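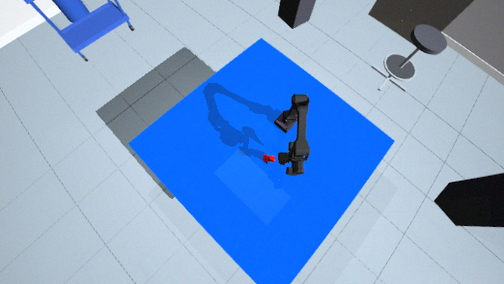
읽는 시간 4분

극단 항아리문이 새 음악극 '알렘네'를 이번 달 말 소극장 드런게이트에서 올린다. 항구 마을 우체국을 배경으로 세 자매가 아버지의 빚을 갚아 나가는 이야기로, 배우 일곱 명이 열네 곡을 부른다. 대본과 연출을 맡은 칼키단 웰두를 연습이 시작되기 전 극장 1층 로비에서 만났다.

웰두는 원래 음향 오퍼레이터로 극장 일을 시작했다. 객석 뒤 부스에서 여섯 해를 보낸 뒤 첫 대본을 썼고, 그 작품이 2인극 '워도숨'이다. 객석 147석짜리 극장에서 15회 공연했다.

"첫 주에는 관객이 적었습니다. 배우 둘이 객석을 보고 대사를 해야 하는 장면이 있는데, 빈 의자에다 대고 하니까 힘들어했어요. 둘째 주부터 조금씩 찼고 마지막 3회는 매진이었습니다. 그때 번 돈으로는 무대 철거 비용을 냈고요."

'알렘네'의 초고는 음악이 없는 연극이었다. 낭독회를 한 번 하고 나서 노래를 넣기로 했다고 한다. 둘째 딸이 손님에게 온 편지를 대신 읽어 주는 장면이 문제였다.

"편지가 네 통 나오는데 말로 읽으니 12분이 넘었습니다. 듣던 사람들이 대본을 뒤로 넘겨 보더라고요. 작곡가와 상의해서 네 통을 한 곡으로 묶었더니 5분이 안 됐습니다. 그다음부터는 어디를 또 노래로 바꿀지 찾게 됐어요. 처음에는 스물두 곡까지 갔다가 다시 줄였습니다."

줄인 여덟 곡 가운데는 배우들이 아끼던 것도 있었다. 막내가 부두에서 혼자 부르는 노래가 그랬다. 웰두는 이 곡을 연습 3주 차에 뺐다.

"노래는 좋은데 그 앞 장면에서 이미 한 이야기를 또 합니다. 배우가 이틀 정도 저와 말을 잘 안 했습니다. 지금은 선율만 남겨서 2막 시작할 때 아코디언으로 연주합니다."

반주는 피아노, 아코디언, 콘트라베이스 세 대다. 연주자들은 무대 왼쪽 우체국 창구 안에 앉고, 아코디언 연주자는 대사도 세 마디 한다. 마이크는 쓰지 않는다. 음향 일을 하던 사람이 마이크를 뺀 이유를 묻자 웰두는 극장 크기를 들었다.

"드런게이트는 맨 뒷줄에서도 숨소리가 들립니다. 여기서 마이크를 쓰면 소리가 스피커에서 나오고 배우는 다른 데 서 있게 돼요. 대신 피아노 뚜껑을 닫고 안에 담요를 넣었습니다. 피아니스트는 불만이 있습니다."

제작비는 넉넉하지 않다. 극단은 후원자 402명에게서 모은 돈과 지역 문화재단 지원금으로 작품을 만들었다. 가장 많은 돈이 든 것은 의상이 아니라 편지였다. 2막 끝에 천장에서 편지 1000통이 떨어지는데, 종이가 너무 얇으면 조명 열기에 떠다니고 두꺼우면 배우가 맞았을 때 아프다고 했다.

"종이를 여섯 가지 써 봤습니다. 단원들이 저녁마다 봉투를 접었고요. 공연이 끝나면 다 주워서 다음 날 또 써야 합니다. 밟혀서 찢어지는 것도 있으니 여분을 계속 접고 있습니다."

결말은 아직 손보는 중이다. 인터뷰한 날에도 웰두의 대본에는 마지막 두 쪽이 클립으로 따로 묶여 있었다. 큰딸이 마을에 남는 판과 떠나는 판을 모두 연습하고 있고, 시연회 관객의 반응을 본 뒤 정할 생각이다.

"저는 남는 쪽으로 썼습니다. 그런데 큰딸 역 배우가 떠나는 쪽을 연기할 때 훨씬 편해 보입니다. 배우가 저보다 그 사람을 오래 생각했을 테니까 무시하기 어렵습니다."

다음 작품 계획을 묻자 아직 없다고 했다. 당분간은 다른 극단의 음향 일을 다시 받을 예정이다. 집세도 내야 하고, 부스에 앉아 남의 공연을 보는 것이 대본 쓰는 데 도움이 된다고 했다.

"같은 공연을 서른 번쯤 보면 어디서 관객이 몸을 뒤척이는지 알게 됩니다. 제 작품은 그렇게 못 봐요. 틀린 데만 보여서요."

오후 4시가 되자 배우들이 하나둘 로비로 들어왔다. 그날 연습은 1막을 처음부터 끝까지 멈추지 않고 가 보는 순서였다. 웰두는 봉투가 든 상자를 들고 객석으로 내려갔다.

'알렘네'는 드런게이트에서 3주간 공연한다. 상연 시간은 휴식 15분을 포함해 2시간 10분이며, 예매는 극장 매표소와 항아리문 홈페이지에서 할 수 있다.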